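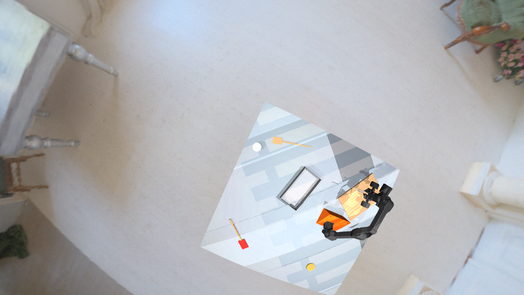

Tema 4. Percepción y planificación en entornos simulados
Laboratorio de Robótica, Centro Revulmont. Material de apoyo para la sesión del miércoles.

4.1. Objeto de la práctica
El alumnado configurará la cadena completa de control de un brazo en simulación: estimación de la pose de los objetos, generación de candidatos de agarre, planificación de la trayectoria y ejecución. Se empleará el entorno Trevent, con el planificador Hunel en su configuración por defecto.

4.2. Vistas disponibles
El módulo de percepción recibe una vista general de la mesa y otra próxima a la pinza. La primera permite situar los objetos respecto de la base del brazo; la segunda se reserva para corregir la aproximación final. En esta última, los dedos ocupan una parte considerable de la imagen y deben enmascararse antes de segmentar.

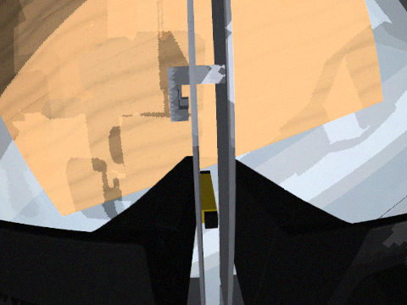
Figura 4.2. Vista próxima a la pinza, con un objeto amarillo entre los dos dedos.

Las sombras proyectadas sobre superficies con veta generan contornos falsos. Se recomienda contrastar la segmentación con el mapa de profundidad.

4.3. Parámetros
Iteraciones máximas del planificador: 4.000.
Candidatos de agarre por objeto: 28.
Episodios de evaluación: 1.000, con semilla inicial 47.
Toda modificación de estos valores deberá constar en la memoria.

4.4. Entrega
Cada grupo presentará el código, el registro de ejecución y una memoria en la que se distingan los fallos de percepción de los fallos de planificación. No se admitirán entregas sin el fichero de configuración. El plazo finaliza en noviembre, en la fecha indicada en el aula virtual.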